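Keeping Black Clothes Black (and Other Laundry Notes)

Home / Tips / Laundry

I wear a lot of black. Tees, leggings, two cardigans I refuse to give up on, and for years I just accepted that all of it would turn that sad brownish gray by May. Then my neighbor Brenda Gaete looked at my washing line and told me, very kindly, that I was cooking my clothes!

So now everything dark goes in cold, inside out, on the shortest cycle that gets it clean. I use less detergent than the cap says too (the powdery streaks I kept blaming on the machine were mostly undissolved soap). If a load is already streaky, run it again with no detergent at all and a splash of white vinegar in the drawer. Never mix vinegar with bleach, please.

Dry in the shade, still inside out. And take things down as soon as they're dry, before the creases get comfortable.

I do my sorting and folding in the bedroom, by the wardrobe.

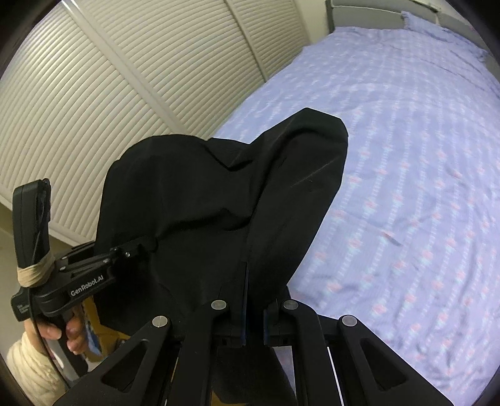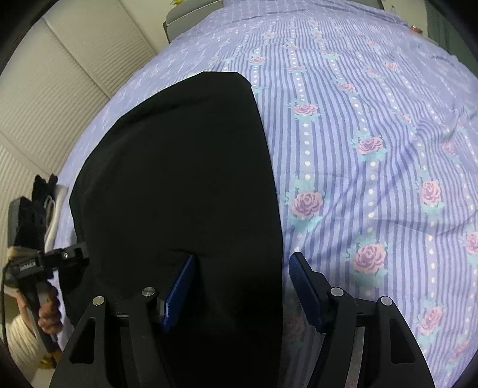

Creases, then. I hate ironing, so I cheat. Shake each piece hard by the hem, twice, then smooth it with your palms and fold it right away. For stubborn lines I use a spray bottle of plain water, mist lightly, tug the cloth straight and hang it up for the evening. If you must iron black cotton, do it from the wrong side or you'll get those shiny patches, and they're a pain to get out.

Lint! I keep a damp rubber glove in the laundry room and wipe downward with it. Works better on my leggings than any sticky roller I've bought. Wash towels separately, always, even when you only have 2 of them and it feels wasteful.

Yasaman Sadeghi wrote in to ask about flowered sheets fading. Same idea really: cool wash, out of direct sun, and close the zippers on anything that goes in with them. I also swap between sets every week so one doesn't take all the wear.

Next time, musty closets.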